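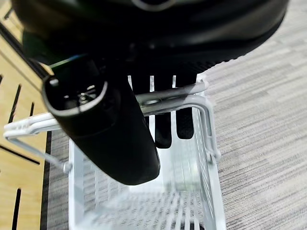
The wire basket as the wrist camera sees it, handles and all.

I promised a few of you that I would write up the basket work once the February runs were behind us, and now it's April and I'm only just sitting down to it with a cup of tea. Sorry for the wait! It has been a lovely, muddly spring here in Kovarport, and I wanted to be sure I understood our own result before I went telling people about it.

So, the question. We have a policy called Surine that learns from demonstrations, and it looks at the world through a small camera on the wrist. That is a fine place for a camera until you get close to something, because then the gripper itself fills up a good part of the view. With baskets it gets worse. A basket is mostly holes, or it's clear plastic, and the part you care about (the handle, the rim) is thin and tends to hide behind the fingers just when you need it most. Surine would come in beautifully from a distance and then lose its nerve in the last little stretch, hovering and nudging and hovering some more.

My first idea was more data, which is always my first idea. We already had 332 demonstrations from the Fulwood bench and I was ready to sign us all up for another month of them. It was Niilo Lappalainen who talked me out of it. He had been going through the failures late one evening and noticed that the policy did well whenever the handle had been in plain sight a moment earlier, even if it was hidden now. The trouble came when the approach was slow and that good look had slipped out of its memory.

What we did about it is simple enough that I was a bit embarrassed to call it a method. We cut the demonstrations into 3,133 short clips, and for each clip we let the policy keep one older picture along with the current one. Which older picture? The last one where the handle was mostly uncovered, picked by a little scoring network we call Mathew (there is a story behind the name and it isn't a good one). The kept picture could be up to 30 seconds old.
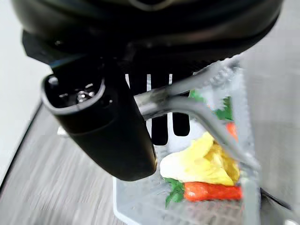 We ran the old version and the new one on the same starting positions, taking turns between them so that neither got all the nice afternoon light. The old Surine finished 11 of its trials. The new one finished nearly twice that, and when it did fail, it failed quickly and in ways we could make sense of – mostly by trusting an old picture after the basket had been bumped. I would much rather debug that than the hovering.

I should say where I'm still unsure. Clear plastic helped less than I had hoped it would, and I suspect Mathew is too generous about what it calls uncovered when it can see straight through a wall to whatever is inside. Niilo thinks the fix is in the scoring labels. I think we may need to let the wrist back off and take a fresh look on purpose, which would be more work and a good deal slower. We've agreed to try his way first, and he has already started on relabeling the clear-plastic clips.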